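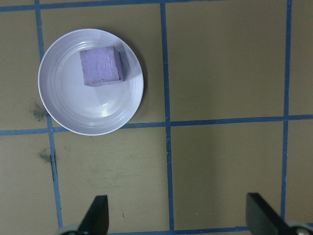 Joaquín Valdebenito wrote to me that I should stop reading grammar books and just keep a diary in the new language, even a bad one, four lines every evening. I did not believe him, but I bought a notebook.

My new language is Turkish. My neighbors, the Akgül family, speak it on the stairs all day, and after two years of smiling I wanted to say something back. The first entry was three words long and two of them were wrong.

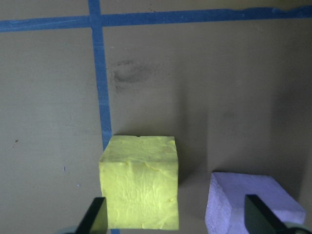

Now I write at the kitchen table after dinner, always before I wash the dishes. I am not allowed to use the dictionary until the last line is finished – this is my only rule. In March I passed 1,035 words. Mrs. Akgül corrects one page each month with a green pen, and she is strict about the vowels.

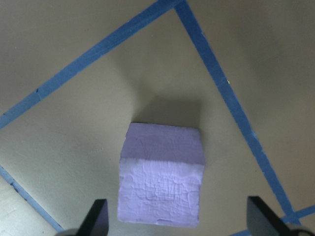 Photo: Arnaldo Matos

The hardest part for me is the verb at the end. I begin a sentence with much courage and then I must wait, like for a bus, to know what I wanted to say. On the stairs I still speak too slowly, but last month I asked about the new baby and I understood the whole answer.

8 comments · 176 shares
Filed under: Languages, Everyday life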